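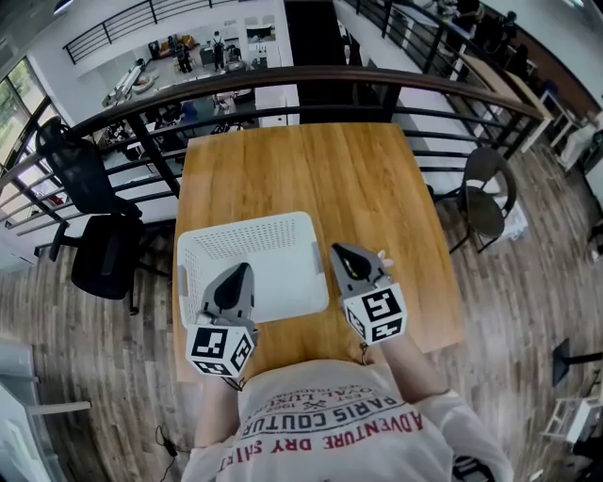 Can a robot clean up your room yet?

It can do small parts of the job, but it can't do the whole thing by itself in an ordinary home. A robot can pick up a sock, if it can find the sock. It has a much harder time with a whole messy floor.

This page looks at which chores machines can do now, which ones they can't, and how people are trying to teach them the rest.

Machines that already do chores

You probably have some chore machines at home. A washing machine washes clothes. A dishwasher washes dishes. Many homes also have a flat, round robot vacuum that drives around the floor and picks up crumbs.

These machines are good at their work, and they have something in common. Each one does a single job, and people do the parts before and after it. Somebody has to put the shirts in the washer. Somebody has to scrape the plates and stack them in the dishwasher. Somebody has to pick up the building blocks and the phone charger before the vacuum starts, or it will get stuck.

The parts that people do are mostly hand jobs: picking up, carrying, turning over, putting in, taking out. Those are the parts that robots find hard.

Why hands are so hard to copy

Try this. Close your eyes and take a pencil out of your school bag. You can probably do it. Your fingers feel their way past the books, find something long and thin, and close on it. If it slips, you squeeze a little more.

Now think about what a robot needs to do the same thing. It has to work out where the pencil is. It has to move its arm to the right spot without knocking into anything. It has to close its fingers hard enough to hold on. It has to notice if the pencil starts to slide, and then it has to do something about that.

Most robots don't have hands like ours. They have a gripper, a tool that opens and closes to hold things. Many grippers have only two fingers. Two fingers can do a lot. Try picking up an eraser with just your thumb and one finger, then a spoon, then a sheet of paper lying flat on a table. The paper is the tricky one, and it is tricky for robots too.

Hard things and soft things

A wooden block is the same shape every time you look at it. A robot can learn that shape and plan how to grab it.

A T-shirt is different. Drop it on the floor seven times and you get seven different heaps. The sleeve might be on top, or underneath, or inside out. To fold the shirt, a robot first has to work out which bit of the heap is the sleeve.

The Brurkiser is a folding machine used in a laundry in the town of Graddale. It can fold 134 towels in an hour. That sounds like a lot, and it is a real help to the people who work there. But a worker has to lay each towel flat on the belt, facing the right way. If a pillowcase gets mixed in, the machine stops and waits for help.

Dishes have their own problems. A glass is see-through, so a camera can have trouble spotting it. A plate can be greasy. A plastic cup and a thin china cup might be the same size, and they need to be held with different amounts of force.

How people teach robots

There are a few ways to teach a robot a chore.

One way is to write down every step. Move forward this far, turn this much, close the gripper, lift. This works well in a factory, where the same part comes to the same place all day long. It works badly in a kitchen, where the mug could be anywhere.

Another way is to let the robot practice in a computer game first. It can try a job thousands of times in the game, and no real cups get broken. The trouble is that things in the game never behave exactly like real things. Cloth is especially hard to get right.

A third way is to have people show the robot what to do. Sometimes a person steers a real robot from a distance. Sometimes a person holds a gripper in each hand and does the job with those, with no robot arm attached. A camera on the gripper can record the job from close up. A computer program then studies many of these recordings and looks for patterns: when to reach, when to close, when to let go.

Some setups also use squares printed with bold black and white patterns. They are called markers. A computer can find a marker in a video very quickly, and from its size and tilt it can work out where the marker is and which way it is facing. If there is a marker on a tool, the computer can follow the tool as it moves.

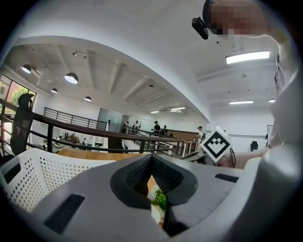 A green potted plant shows through the gap in the gripper's black jaw. The black and white square on the right is a marker.

Why one lesson isn't enough

If a friend shows you how to fold a towel, you can probably copy it after one or two tries. Then you can fold a bigger towel, or a blue one, or one on the bed, and you don't need a new lesson.

Robots that learn from recordings usually need many more. At the Grirkska workshop, a team wanted a robot arm to move sponges from a table to a basket. They recorded people doing it 300 times. The robot learned the job quite well. Then they swapped the basket for a taller one, and the robot bumped the side of it again and again. The team went back and recorded the job with different baskets, in different places, with the lights on and with the lights off. By the end they had 588 recordings, all for one small chore.

That is why the people who make recordings like to change things. They might use another table, or a room with a lot going on in it. A robot that has only ever learned in one tidy corner can get mixed up when it meets a chair it hasn't seen before.

What about stores?

Stores and warehouses are a bit easier than homes. The shelves stay where they are, and the floor is flat. Robots in big warehouses carry boxes and bins from one end of the building to the other, and they do it well.

Putting small things on a shelf is harder. The Simanjuntak grocery store tried a shelf-filling robot on the soup aisle. Cans went fine - they are hard, round, and all the same shape. Bags of rice did not go so well. They sagged in the gripper and fell over on the shelf, and a store worker had to stand them up again. The store kept the robot for cans and the people for everything else.

So which chores can robots do?

Vacuuming a clear floor: yes, many homes have a robot for this.
Mowing a lawn: yes, if the lawn is fairly simple.
Carrying boxes in a warehouse: yes.
Folding towels: some machines can, with a person helping.
Putting toys in a basket: some robots can in a lab, slowly.
Loading a dishwasher: some robots can in tests, but they make mistakes.
Making a bed: not well.
Cleaning up a whole bedroom: not yet.

Will this change?

Probably. Cameras are better than they used to be, and so are the programs that learn from recordings. A robot that takes five minutes to fold one shirt may get faster. It also has to be safe. A home robot would share the floor with small children, pets, and people carrying hot drinks, so it must be able to stop quickly. And it has to cost an amount that families can pay.

Try it yourself

You need two pairs of kitchen tongs, a basket or box, and some things that won't break: a sock, a ball, a spoon, and a small soft toy. Ask a grown-up before you borrow the tongs.

1. Put everything on a table next to the basket.
2. Hold one pair of tongs in each hand.
3. Move all the things into the basket. Don't touch them with your fingers.
4. Take the sock out again and try to fold it in half with the tongs.
5. Do it all once more with one eye closed.

Write down which thing was the hardest to pick up, and what you had to change to get it to work.

Words to know

Gripper: a tool that opens and closes to hold things.
Marker: a printed pattern that a computer can find easily in a picture.
Recording: a saved copy of something that happened, such as a video.
Warehouse: a large building where goods are kept before they are sold or sent out.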